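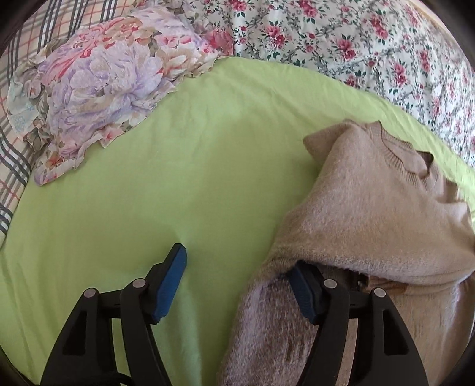

Segmentation mask bleeds from jumper onto fitted sheet, grasp planner picks the wrong cloth

Posted in Perception and Planning
Tags: deformables, wrist camera, fisheye, masks, grasp points

Rosalinda Manalastas

I'm working on the pick step for a clothes-tidying task. Hand-held gripper for collecting demonstrations, same fingers and same wide lens on the arm at run time. The still at the top is typical of the data: beige knit jumper on a lime-green fitted sheet, right finger pinching into the knit, left finger over bare sheet.

The pipeline is:

Wrist image in, resized, no undistortion.
Segmentation model gives one mask per item.
Planner takes the mask labelled "garment", finds ridges and edges in it, and scores pairs of contact points.
Top pair goes to the controller, which closes until the finger motor current passes a threshold.

On a plain table it behaves. On the bed it does two things I can't get rid of.

First, the garment mask leaks. Along the lower left of the jumper, where it drapes towards the middle and the knit looks darker and more pink, the mask either stops short or runs out over the soft wrinkles in the sheet. You would think beige on lime green would be easy. The rose-print duvet and the floral pillow also get pulled in on some frames, as one big "garment" with the jumper.

Second, even when the mask is fine, the planner likes the outer ring of the image. It will choose a fold on the pillow, or the edge of the plaid fabric on the left, over a perfectly good fold near the fingers. The plaid comes out as a long arc through the lens and the ridge detector seems to love it.

I have 1111 labelled frames, most of them on tables and only a small share on beds. I have tried raising the mask confidence threshold (loses the sleeves), dilating and eroding (moves the problem about) and a colour prior for the garment (works for one jumper, useless for the next). The camera is calibrated with a four-parameter fisheye model, so I can undistort if I have to, but the policy we train downstream uses the raw image and I would like to keep one image format throughout.

Is this a data problem, a lens problem or a planner problem? And what would you change first?

Edit: the planner is our own code, branched from the Pellari cloth module. We changed the scoring but kept its ridge detector as it was.

Rohani Subramaniam

It is at least two problems, so I would split them before changing anything. Save the masks and the planner scores for a batch of bed frames, correct the masks by hand, then run the planner again on the corrected masks. Twenty-nine frames was enough for us to see the pattern. If the planner still goes for the outer ring with good masks, that part has nothing to do with segmentation.

From what you describe I expect it will. The usual ridge detectors assume the same scale everywhere in the image. With a fisheye lens, the same width of fold covers fewer pixels near the border, so it looks sharper and scores higher. You don't need to undistort the image to fix this. Do the following instead:

1. Use your calibration to work out, for each pixel, the angle from the optical axis and the local scale. Do it once and store it as a lookup table the same size as the image.

2. Find candidate points on the raw image as you do now.

3. Multiply each ridge score by the local scale from the table. Check the direction on a flat test cloth with one fold moved from the centre to the border. The score should stay nearly level. If it gets worse you have the ratio upside down. I did that and lost a morning to it.

4. Project each pair of contact points out to rays and compare the gap in angle. If you have depth, compare it in millimetres. Any pair wider than the finger opening is thrown away before scoring.

5. Mask out the dark corners. The boundary between the picture and the dark border is the strongest edge you have, and it will win sooner or later.

Step 4 removed most of our bad picks. Your fingers are always in view and always in nearly the same place, so there is a region of the image they can reach at the current height and a lot of image they can't. Anything outside that region should be a reason to move the wrist and look again. It should not be a grasp candidate.

While you are there, mask out the gripper as well. The fingers have triangular cutouts with cloth visible through them, and a planner that looks for edges will find plenty in there. Blue pads against beige knit also make a strong edge just where you are hoping to find cloth. A static mask isn't enough because the fingers move, so render one from the joint position or keep a small set of masks indexed by opening width. We keep ours in steps of 2 mm.

For the leak itself: if only a small share of your frames are on beds, I would fix that with data. Soft wrinkles in a sheet and soft folds in a jumper give the model much the same shading, and on a table it has never had to choose. Collect more beds. Change the sheet, leave the garment alone, then swap over. Patterned bedding is worth having too, as long as you label it as its own class. If "pillow" and "duvet" are simply background, the model has to explain why a printed shirt is a garment and a printed pillowcase isn't, with nothing to go on.

budley_tools

just undistort it. everyone does. one remap call, takes no time, and all your straight edges come out straight. we run everything through Dronness at a 1000 pixel width and never had to think about any of this

Rosalinda Manalastas

Undistorting to a flat view at our field of view either crops the pads off the bottom or stretches the borders until the folds there are mush. I did try it. Might be fine with a narrower lens.

@Rohani, I ran the split. With hand-corrected masks the planner still picked the outer ring on more than half of the bed frames, so you were right that it is separate. The lookup table is in and the plaid arc has stopped winning. Finger masks are next. Do you check which layer you have hold of before lifting, or leave that to the current threshold?

Rohani Subramaniam

We check. Motor current only tells you that the pads have closed on something, and a pinch of jumper plus a pinch of sheet can read the same as a thick bit of jumper.

Close, raise the wrist a small amount, stop, and compare the two images. Track points on the garment near the pads and points on the sheet next to them, after taking out the camera motion. If the sheet points close to the fingers follow the pads, you have both layers. Open, shift the contact along the fold and try again. Fitted sheets are easier than loose ones for this: the tension pulls a visible line across the surface as soon as you lift.

For the approach on knitwear, the neckline is a good place to start. The ribbing is a raised band, it keeps its shape better than the body, and the ridge score there is steady from frame to frame. Put in a small bonus for it if your labels include parts.

p.macedo

Same lens, different gripper. One thing to add to the list above: check your resize. We were resizing to a square without padding, which changed the scale on one axis only, and the calibration had been done at full resolution. The lookup table was wrong by a different amount in each direction. Either recalibrate at the size you use or scale the focal lengths and the centre point separately for x and y. The distortion coefficients stay as they are.

Rosalinda Manalastas

We do resize to a square. I'll redo the table tonight and post the scores from the flat cloth test in this thread.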